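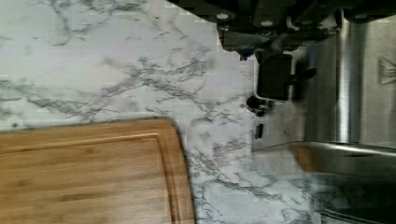
Posted by Akinyi Kioko, May 22, 2022
Filed under: Authors and Books > Biography and sources

Is the "lost second novel" of Eustaquio Quezada real?

I'm writing a short author page for our library's reading group and I keep running into the same claim. Every blurb of Quezada says he published one novel, Roscombe, and then finished a second one, Tiltero, which was accepted by a publisher and never printed. Some pages say the typescript was lost when the publisher closed. Others say he withdrew it himself.

I have read Roscombe twice and the short stories once. What bothers me is that the pages all use the same phrase, "a darker and more generous book," and I can't find who wrote that first. How would anyone know it was darker if it was lost? The back flap of my copy of Roscombe doesn't mention a second novel at all. It says he grew up in a port town, taught school, and "is at work on a longer book." That's it.

Can anybody point me to something printed at the time? I don't need another website. I have enough of those, and I suspect they are all copying one page.

chege_reads

Yes it's real, it's pretty well known. He wrote Tiltero right after Roscombe and it was going to be 1,170 pages long. The publisher got scared of the length. It's on most of the fan pages if you search the title with his name. I think there was also a radio interview where he talks about it. Great writer by the way, everyone should read the stories first.

Akinyi Kioko

Thanks, but the fan pages are what I'm asking about. Do you know which radio station, or what year? And where does the page count come from? A typescript and a printed book don't have the same number of pages, so I'd like to know which one was being counted.

chege_reads

No idea on the station sorry. I read it somewhere.

Raltamgate

I'd be careful with this. I looked into it a few years ago for a piece that never ran, and I came away believing less than I did going in.

As far as I could find, there are two things in print from the period. The first is the flap copy you already have. The second is a notice in the July number of a small quarterly, which lists Tiltero as "forthcoming" in one line, with no publisher given. Small magazines printed lines like that all the time on the author's word. It tells you he had a title and wanted people to know it. It doesn't tell you he had a finished book.

The "darker and more generous" phrase I traced as far as the introduction to the collected stories, which came out long after. The writer of that introduction doesn't claim to have read the novel. He says friends of Quezada described it that way, and he doesn't name the friends. Later pages dropped the friends and kept the adjectives.

On the page count, I never found a source of any kind. I'd leave it out.

One more thing to check before you write anything. The last 3 stories in the collected edition share a town and a family, and they read to me like chapters of something. They could be what there was of Tiltero. I can't prove that either, and I'd want to see his letters first. I was told a library had them but got no reply when I wrote, so I can't say whether they exist or what's in them.

For a reading group page I would put: "A second novel, Tiltero, was announced but did not appear." You can stand behind every word of that.

Akinyi Kioko

That's the wording I'll use. I'm still not convinced about the stories being chapters, as the father has a different job in the last one, but I'll read them again with that in mind. If anyone has the quarterly and can copy out the line exactly, please post it.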